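I got to Pleston just before lunch, and the programmer I'd come to meet was already arguing with a log file. She writes the planning software at Midisitz, a small outfit that sells tools for two-armed robots, and she talks fast. I gave up on taking notes after five minutes and just let the recorder run.

My first question was why picking things up is still hard. She laughed. "Picking up is fine. Choosing where to grab is the hard part!" Her planner is called Wako, and for every object it scores a pile of possible grasps - 1099 on a normal run - and throws most of them out before an arm moves at all. Bowls get their own rule. Wako looks for the wall and tries to put one finger inside and one outside.

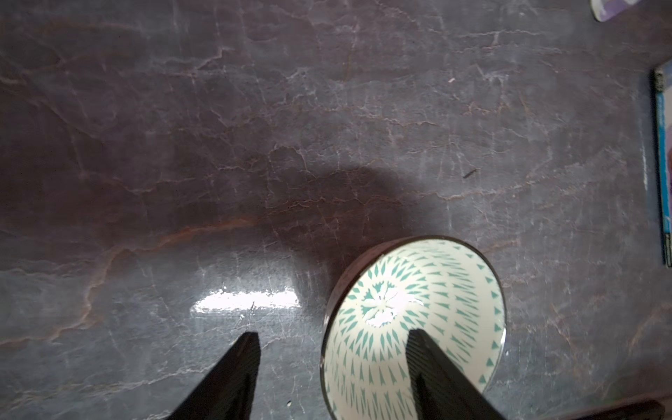

Wrist view, with the fingers on either side of the bowl's wall.

"Shiny stone and shiny glaze, I love it and I hate it," she told me. Glare can look like an edge to the perception code, and so can a vein in the marble (I'd have guessed the patterned bowl was the trouble, but no, she likes patterns). Her fix is a filter that asks whether an edge stays put on the stone when the wrist camera moves. Reflections tend to slide. It took her from September to spring to get that right, and she still calls it "mostly right."

Then we got onto two arms sharing one space, and she really lit up. Each arm plans on its own, and a second program, Hallau, checks both paths 15 times a second and makes one of them wait if they get too close. "It's a traffic cop," she said. "A grumpy one."
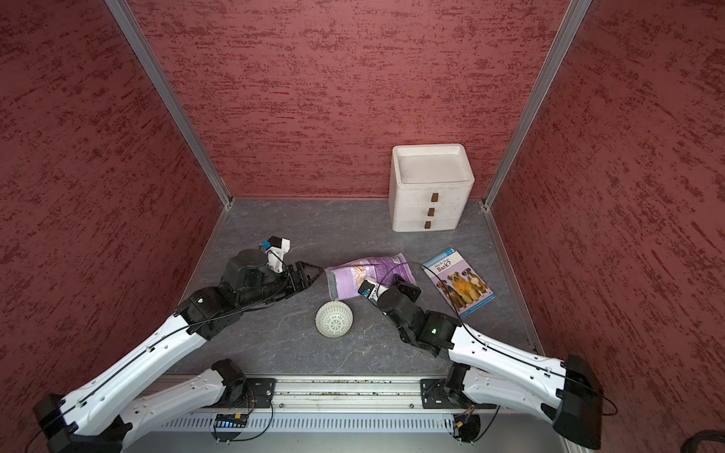
Both arms at work, the right gripper on the purple snack bag.

Bags are her least favorite thing. A bowl keeps its shape and a bag doesn't, so the model Wako made a second ago can already be wrong. She'd rather have the software look again after contact than trust the first guess, and that costs time. Her old version had one setting for all of it. The new one has 2029 lines just for soft stuff, and she wants to delete half of them.

I asked what she'd work on next. "Better error messages," she said, and went back to her log.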